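Hi! Welcome to the Hornport repair log, a plain-text dataset of things people brought in to get fixed, what was wrong with them, and what we did about it. I started it as a messy spreadsheet for myself, and then Ohemaa Quansah asked for a copy, and then her friend over in Okoth asked for a copy, so now it's a proper folder with a README and everything.

## What you get

- `repairs.csv` – the main table, 3328 rows, one row per item
- `parts.csv` – spare parts used, linked by `item_id`
- `faults.md` – the list of fault codes with my notes
- `clean.py` – the little script that fixes the dates and trims the spaces

Open the CSVs in whatever you like. They're UTF-8 with commas. If your spreadsheet mangles Ataberk Sarıgül's last name in the `fixer` column, you've got the wrong encoding picked on import (ask me how I know).

## The columns people ask about

| column | what it means |
|---|---|
| `item_id` | a number, never reused |
| `kind` | lamp, kettle, radio, toy, clothing, and so on |
| `fault` | a code from `faults.md` |
| `outcome` | `fixed`, `partly`, `advice`, `gone` |
| `minutes` | bench time, not waiting time |
| `age_years` | what the owner told us, so take it with a pinch of salt |
| `site` | `H` for Hornport, `T` for Tarner |

`partly` is the one that causes arguments. I use it when the thing works again but something is still off, like a radio that plays fine with a dead display. Berwyn Sayce used it much more freely at Tarner, including for stuff I'd have called fixed. I've left his rows alone. If you're comparing the two sites, lump `fixed` and `partly` together and you'll get something a lot fairer!

`gone` means it went to recycling. It doesn't mean lost, although there was one toaster...

## Stuff that's wrong with it

Quite a bit, so please read this before you make a chart.

1. The first 345 rows were typed up from paper cards, and my handwriting is awful. Fault codes in there are best guesses.
2. `minutes` got rounded to the nearest 5 at Tarner and not at Hornport. You can see it straight away if you plot it.
3. Clothing is under-counted. Benedicta Ayaaba does most of the mending and she can put a zipper right while you're still looking for the form, so plenty of her jobs never made it in.
4. There's a gap in July when we were closed for painting. Those aren't missing rows, we just weren't open.
5. Brand names are all over the place. I gave up on tidying them and took the column out.

## Fault codes

The full list lives in `faults.md`, but these are the big ones:

```
P1 plug or fuse
P2 cord damage
S1 switch
M1 motor
H1 heating element
J1 bad joint / loose wire
X0 never found it
```

I'm oddly fond of `X0`. Bernice Korletey wanted me to drop those rows and I wouldn't, and we went back and forth over it for ages – she thinks they're noise, I think a fault you can't find is a perfectly good result to write down.

Power strips and extension cords have their own `kind` (it's `strip`) and you should filter them out if you only care about appliances. They pull the P codes way up.

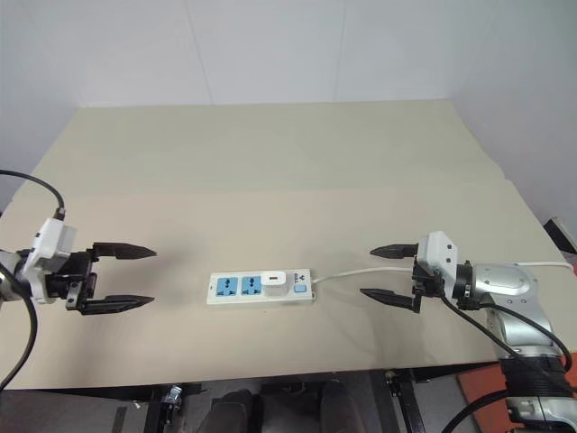 *Kind `strip`: white casing, light-blue socket panels.*

For a `strip` row the `fault` is whatever we found first, even if there was more than one thing wrong. I know, I know. A second fault column is on my list.

## Using it

Do what you want with it, including in class or at work. A mention of Hornport would be lovely but I'm not going to chase anyone. There are no owner names or addresses in here and never have been; the cards with those on them got shredded.

To load it and get a quick count by outcome:

```
import pandas as pd
df = pd.read_csv("repairs.csv")
print(df.groupby("outcome").size())
```

## Changes

- **v3** – added the Tarner rows, renamed `result` to `outcome`
- **v2** – fault codes instead of free text, which took me forever
- **v1** – the first 200 rows, don't use it

Flarnport have said they'll send their cards over once they've been typed up, so v4 will probably have a third letter in `site`. If you spot a mistake, open an issue with the `item_id` in the title and I'll go look.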